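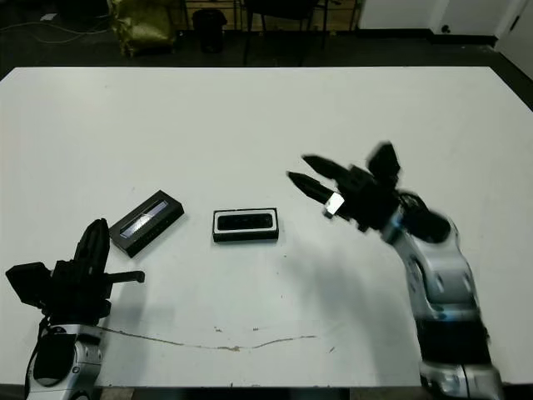

I have a weakness for small black boxes. My sister collects jugs, my neighbour collects grudges, and I have a drawer that rattles with the little lidded things that pens and cufflinks and sets of drill bits come in. I've never been able to throw one away. The pen goes missing within a fortnight, the drill bits migrate to the bottom of a coat pocket, and the box stays, looking smart and holding nothing at all.

So when my editor asked for something cheerful about winter sorting-out, I said I'd do boxes, and she said "just boxes?" in a voice I chose to ignore.

The best ones have a lift-off lid, two separate pieces and no hinge. A hinge is lovely until it goes, and then you've got a lid hanging on by one corner like a loose tooth. With a lift-off you take the top away, put it down beside the bottom, and there's the whole inside waiting for you. I know people who swear by a magnetic catch (my brother-in-law, mainly, who has opinions on catches) but I've had two of those give up on me, and one of them took a thumbnail with it.

I took my drawerful to see Mehrangiz Shokri, who sells stationery and small storage from a narrow shop called Taheri, two doors down from the dry cleaner's. She bought the business with the name already over the door and never changed it. She tipped the lot out on her counter and went quiet for a bit, and then she started sorting, which I think was a compliment. 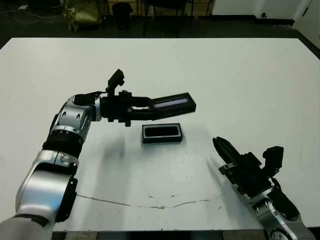
Her first rule is that a lid should go on level. Bring it down flat, both ends together, and let it settle. Most of us (me!) hook one end on and then squash the other down with the heel of a hand, and after a year or so of that the rim bows and the thing never shuts properly again. She showed me one of mine that rocked like a garden chair. I'd always blamed the box.

Her second rule is to match lids before you do anything else. She had me pull out every bottom, line them up, and try each top in turn before I was allowed to put so much as a paperclip away. It took us 36 minutes by the shop clock, with one break for a customer who wanted a single envelope. I ended up with 8 complete boxes and six odd lids, and I still couldn't tell you where those bottoms went. They must be somewhere. You don't lose the heavy half.

We disagreed about windows. I love a box with a strip along the top, one of those narrow pale panels that breaks up all the black, and Mehrangiz thinks they're a nuisance and show every fingerprint. She'd have plain lids and a label on the end. I said a label on the end is no use if you keep your boxes in a drawer and look down on them, and she said well, stop keeping them in a drawer. We had a cup of tea after that.

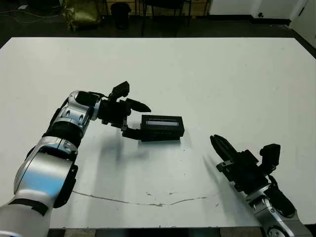 Closed up and lying flat: a long black box with a narrow pale strip down the top.

She does have a point about drawers, though. I went home and moved mine to the shelf over the desk, and I've used more of them in a week than I did in the whole of last year. One has stamps in it. One has the spare fuses, which used to live in an eggcup. The longest one took my good scissors as if it had been made for them, and I was so pleased I rang my sister, who was polite about it.

If you're buying new, the Ramo boxes are the ones I'd start with. They're stiff, they're plain, and the lids come off without that awful sucking noise. Plakport makes a cheaper one that's perfectly all right for buttons and batteries but too bendy for anything with weight. And there's a Jatard box with a felt bottom that I want very badly and can't justify, as I've nothing nice enough to put in it. Perhaps by February. 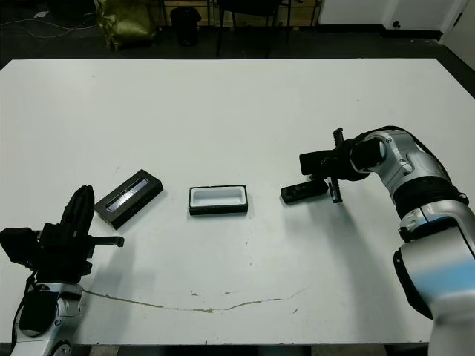
Sorting a small-box drawer in one sitting

Clear a proper table first. A pale one is best, as black lids vanish on dark wood and you'll be hunting for them with your elbows.

Take every lid off and put it next to its own bottom, if you know which that is.

Wipe the insides with a dry cloth. White linings pick up pencil dust like nobody's business, and a soft rubber gets the worst of it out.

Give the odd lids until the end of the month. After that they're drawer trays for drawing pins, or they go.

Put one sort of thing in each box. I broke this one almost at once with string and birthday candles, and I can report that the candles now have string on them.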